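Drevside Tableware: Frequently Asked Questions
Care, orders, returns and replacements 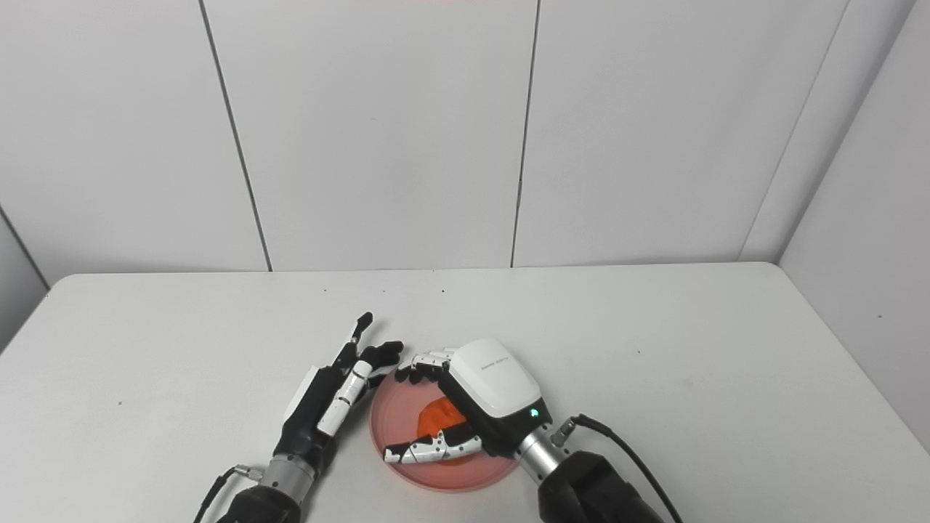
Care and cleaning

Can I put my plates in the dishwasher?
Yes. All Drevside glazed plates, bowls and mugs are dishwasher safe on a normal cycle. Leave a little space between pieces so the rims don't knock together. Pieces with a metallic rim, including everything in the Cordero line, should be washed by hand.

Are they safe in the microwave?
Glazed pieces without a metallic rim can go in the microwave. Handles may get hot. Do not microwave Cordero pieces.

Can I use them in the oven?
Only the Kiltwood baking dishes are made for the oven. Plates and bowls may be warmed on a rack or in a warming drawer, but not under a broiler.

There are gray lines on my plate. Is the glaze scratched?
Usually not. Gray lines are most often metal left behind by knives and forks. Rub them with a paste of baking soda and water and a soft cloth, then rinse. If you can feel the line with a fingernail, the glaze itself may be damaged. Write to us and attach a photo.

Can I keep using a chipped plate?
We recommend that you stop. Chips can have sharp edges, and the exposed clay takes in water and food.

Colors and matching

Will new pieces match the ones I already own?
They should be close. Glaze color varies a little from one firing to the next, and older pieces may have faded with washing. If you want the closest match, order everything for a place setting together.

Is the Manditz line still being made?
No. Manditz was discontinued in December. Remaining stock is listed on the clearance page and will not be refilled.

Do you sell single plates?
Yes, in every current line. Sets of 4 cost less per piece.

Orders and shipping

How much is shipping?
Shipping is free on orders over $80 within the lower 48 states. For smaller orders the charge is shown at checkout before you pay.

Can I change my order after I place it?
You can change or cancel it until you receive the packing email. After that, please wait for delivery and use the returns form.

Something arrived broken. What do I do?
Keep the box and all the packing. Send us your order number and a photo of the damage within 17 days of delivery. We will send a replacement or refund that piece, whichever you prefer. You do not need to mail the broken piece back.

Returns

What can I return?
Unused pieces in their original packing. Clearance items are final sale unless they arrive damaged. Return postage is paid by the customer.

How do I get my refund?
It goes back to the card you paid with. Gift card purchases are refunded as store credit.

Page last updated 13 Apr 2024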